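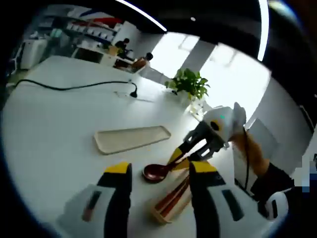
Violeta Urrutia replied:
I'd skip the tung oil on anything that goes in soup. I oiled a set of spoons in September and they still smell like nuts. Food-safe hardwax for me from now on.

tkatiyar replied:
How thick did you put it on? Tung oil needs thin coats and a long wait between them. Three weeks minimum before it touches food. If you flood it and skip the wipe, it stays gummy and it stinks.

Violeta Urrutia replied:
Thin. Four coats, a day apart. The can said a day.

tkatiyar replied:
Then it was probably a "tung oil finish," which is mostly varnish and thinner. Check the label for 100 percent. I buy the Prarkitz one and cut the first coat half and half with citrus solvent.

sandpaper_gus replied:
Plain mineral oil. My mother's spoons got that twice a year and nothing else. You're all spending money for no reason.

dovetail48 replied:
Mineral oil washes out in a week if you cook every day. It never cures. Fine for a salad server, not for something that sits in hot broth. Walnut oil is a decent middle ground if there are no nut allergies in the house.

sandpaper_gus replied:
It washes out so you put more on. Takes 2 minutes.

Violeta Urrutia replied:
Label says "tung oil finish" so Trilok is right. Can I sand it off and start over or are they done for?

tkatiyar replied:
Sand it off. 120 then 180 then 220, wet them to raise the grain, let them dry overnight, then 220 again by hand. Watch the rim of the bowl, it gets thin fast. After that put them on a windowsill with some air moving before you oil anything.

Museck replied:
Is anyone still going to the finishing class at Jaiswal? They raised it to $178 and it no longer includes the blanks.

dovetail48 replied:
I went last year when it was cheaper. Good on sharpening, thin on finishing. I wouldn't pay that now.

tkatiyar replied:
I'd go for the sharpening alone. Most of the fuzzy spoons people post here are a dull hook knife and no oil is going to fix that.

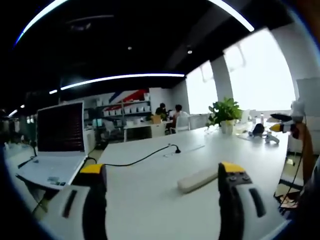 Desk with the laptop and power strip

Museck replied:
Moved the finish notes from this thread into one document so they don't get lost. Tung, walnut, hardwax and mineral oil so far. If you have cure times for the Rarnis hardwax please post them, the can only says "dry to touch."

Violeta Urrutia replied:
Rarnis took eight days on maple before I stopped smelling it. Cherry was a little quicker. I had the heat on though.

sandpaper_gus replied:
Put down that mineral oil has no cure time.

dovetail48 replied:
Put down that it has no cure, period.

Museck replied:
Both added. Still need numbers for walnut oil if anyone kept track.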